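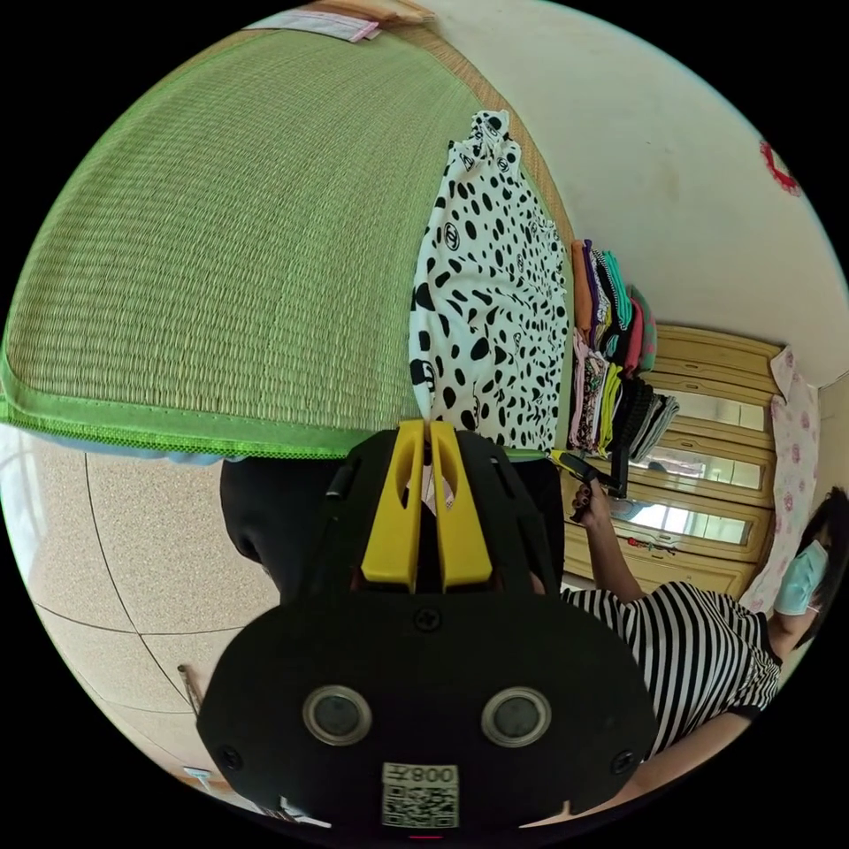

Manual 171, Issue 2, page 53

Section 9. Airing and Storing Printed Cotton Covers

This section applies to all Paritz cotton covers sold after the December revision. Covers from the older Bemine line have a different hem and are dealt with in the appendix.

9.1 Before you start

1. Close the zipper or tie the tapes, if fitted.
2. Read the care tag. If the tag and this manual disagree, follow the tag.
3. Choose a clean, flat surface larger than the cover. A swept floor mat is acceptable.

NOTE: Do not lay a damp cover on woven straw. Moisture under the cloth will stain the mat and may cause mildew.

9.2 Airing

1. Shake the cover outdoors, holding it by two corners.
2. Spread it with the printed side down and leave it for two hours.
3. Turn it over and repeat.
4. Feel along the hem and seams. These dry last - the cloth is doubled there. If any part feels cool, continue airing.

CAUTION: Keep printed covers out of direct sun. Dark inks fade unevenly and the change cannot be reversed. 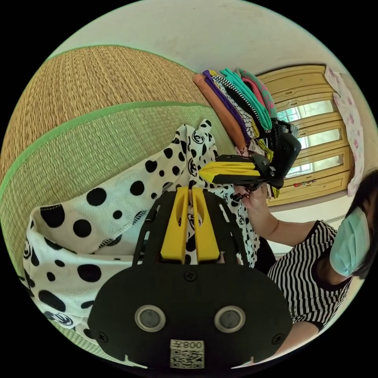
Fig. 9-1. Dotted cloth on tatami, crumpled.

9.3 Folding

1. Smooth the cloth from the center outward with the flat of the hand.
2. Fold in half lengthwise, matching hem to hem.
3. Fold in half again, then roll loosely from the closed end.
4. Place in the storage bag with the care tag facing out.

Do not press the roll flat. Hard creases weaken the print along the fold line.

9.4 Storage

Store in a dry closet, off the floor. Use the Anozie bag (part 909) or any uncoated cotton bag of the same size. Plastic bags are not suitable for storage over a season. Cedar blocks may be used but must not touch the cloth.

NOTE: Ola liners are packed separately. Do not roll a liner inside a cover - the liner backing can stick to the ink in warm weather.

If a cover smells musty when unpacked, repeat 9.2 before use. If the smell remains, wash according to the tag and air again.

Section revised by Ebuka Shehu. For torn seams, see Section 10.

2 comments
53 shares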